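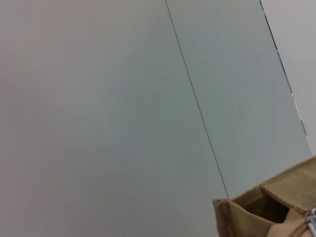

Fliltholm 参观记

我学中文九年了,写东西还是慢,请读者原谅有些句子不太自然。上次那篇讲展会的文章,有几位朋友留言说太短,所以这一次我尽量写得详细一点。

Fliltholm 在河的北边,从火车站坐公交车要坐到终点。下车以后没有牌子,只有一条两边种着杨树的路,我走错了一次,走到一家卖瓷砖的仓库里去了。仓库的人很客气,用手指给我看正确的门。楼一共三层,一楼租给别的公司,二楼和三楼是 Clendix 的数据采集部门。开放日的日期是2026年8月17日,天气很热,电梯前面放了一桶冰水和纸杯。

接待我们的人叫 Hatem Mahrous,他管理二楼的采集工作。我们这一组有八个人,多数是做物流的,还有一位中学老师。Mahrous 先生没有放幻灯片,他直接带我们到工位旁边,说先看半个小时,有问题再问。我觉得这个办法很好。我参观过的公司,很多都是先让客人坐在会议室里听公司历史,等到看机器的时候大家已经累了。

二楼的工作简单说是这样:操作员拿着一对主手,机械臂跟着他的手动,一边做,一边把关节的位置和摄像头的画面一起记录下来。每做完一遍,就是一条示范。示范多了以后,拿去训练模型,让机械臂自己学会做同样的事。做物流的朋友们原来以为机器是写程序写出来的,听到这里都有点吃惊,问了很多问题。

我看得最久的是一个做布包的工位。浅灰色的台面很平,一个卡其色的软布包放在上面,任务是把包口打开,把一件小东西放进去,然后把盖布翻回来。听起来连小孩子都会,但是我看操作员做了好几遍,才明白为什么他们要专门为它安排一个工位。布是软的,夹爪碰一下,它的形状就变了,下一遍和上一遍不会一样。盒子和杯子没有这个问题。操作员是一位话很少的年轻女士,她夹住盖布以前总是停一下,把手腕转一点点角度,再往下走。我问她为什么要停。她说,停一下,腕部的摄像头就能看清楚包口在哪里,以后模型学的时候,也只有这些画面可以用。

这句话我想了很久。人看东西的时候,眼睛在头上,离手很远,整个桌子都看得到。腕部摄像头离东西非常近,手往旁边偏一点,画面里差不多就全是台面了,包只剩下一个角。屏幕上就有这样的时刻:一大片灰色,右下角露出一点布和里面深色的开口,旁边还有一小块发亮的金属。我问 Mahrous 先生,这样的画面是不是没有用,要不要删掉。他说不删。机械臂从别的地方移动过来的时候,看到的就是这样的东西,如果训练的时候只给它看漂亮的画面,它到了真正工作的时候就不知道往哪里走。他们只删除两种示范:一种是操作员自己按了取消的,一种是时间记录对不上的。

那位中学老师问,示范做得不好怎么办,比如夹了第一次没有夹到,又夹第二次。Mahrous 先生说这要分开看。没夹到,然后很自然地重新来,这种他们留着,并且加一个标签。犹豫太久,手在空中画圈,这种他们另外放,暂时不用。他承认“太久”是多久,二楼和三楼的意见到现在还不统一。我喜欢他这样说,没有把事情讲得很完美。

中午在楼下吃盒饭,茄子很好吃,米饭有一点硬。

下午上三楼,负责的人是 Noboru Kinoshita,他做数据检查。三楼很安静,每个人面前是两块屏幕,左边放录像,右边是曲线。软件叫 Ditel,是他们自己写的,界面全是灰色和绿色,字很小。检查员把一条示范切成几段,比如“接近”“夹住”“打开”“放入”,每一段写一句话说明。Kinoshita 先生让我们也试一试。我切了一条布包的示范,觉得“接近”和“夹住”之间的界线很清楚,结果和他们的检查员比较,我晚了很多。她认为夹爪开始合上的那一刻就算“夹住”,我认为要等布真的被拿起来才算。Kinoshita 先生说,三月以前他们内部也有这个分歧,后来写了一份说明,现在打印出来贴在每张桌子旁边。说明的第三条就是讲这件事的,我没有看就开始做了,这是我自己的错。

他还给我们看了训练以后的结果。同一个布包任务,放在模型没有见过的位置,连续试九次,成功八次。失败的那一次我也看了录像:夹爪夹到了包口卷起来的边,没有夹到盖布,然后它就一直往上拉,把整个包提了起来。有人笑了,我没有笑,我自己早上赶火车的时候也这样打开过包。Kinoshita 先生说九次太少,不能说明什么,他给我们看只是因为录像比较短。做物流的朋友马上问他能不能用在退货的分拣上。他回答得很小心,说衣服和包完全是两件事,现在不敢答应。

我还想写一下操作员的工作条件,因为别的参观记很少写这个。一个人在主手前面连续坐的时间有规定,到了时间屏幕会变暗,必须站起来。椅子的高度每个人自己调,调好以后用彩色胶带在柱子上做记号,所以一把椅子上有好几种颜色。那位话很少的女士告诉我,最累的不是手,是眼睛,特别是台面和背景颜色都很浅的时候。她建议过换一种深色的台面。后来他们增加了一个深色的工位,但浅色的也保留着,因为客户那边的桌子大多数是浅色的。

最后有一个小时自由提问。一位来自 Singhal 的先生问数据卖不卖。Mahrous 先生说一部分可以谈,布包这一组现在不可以。我问的是,换一个颜色的包,以前的示范还有没有用。他说有用,但是要补,补多少要看包的软硬,颜色反而影响小一些。他从架子上拿了一个很硬的包给我摸,说这个几天就录完了;又拿了一个很薄的,说这个从春天录到现在还在录。

对想去的朋友有几个建议。报名要在网上填表,表格里有一栏问你的职业,请认真写,他们按这个分组。二楼不可以拍照,三楼可以拍人,不可以拍屏幕。空调很冷,夏天也请带一件外套。回去的公交车下午比较少,我等了很久,路上那家瓷砖仓库的人又看见我,给我搬了一把椅子。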